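Bench arm pre-power checklist, rev 2
Shared workshop, bay by the Lumari cabinet
Checked by: Rafsan Sikder, 4/4/26

1. Base bolts torqued, paint marks aligned — OK
2. E-stop cuts motor supply, logic stays up — OK
3. Cable slack at elbow, full travel — MARGINAL. Rubs the clamp at end of travel. Re-route before next run.
4. Supply fuse matches label — OK

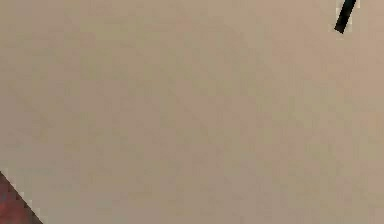
5. Work area and soft limits — OK with comment. Limits reloaded from the January file and compared with the simulator. Keep the bare tan surface between the black bar and the pale diagonal edge clear in the model until the limit on that side is confirmed. Edge offset set to 286 mm in the config; measure again on the real bench.

6. Homing repeatability — NOT DONE. Dial gauge is out with the Ronditz build.
7. Log started, run 686 — OK

Open: items 3 and 6. Half speed only until both are signed.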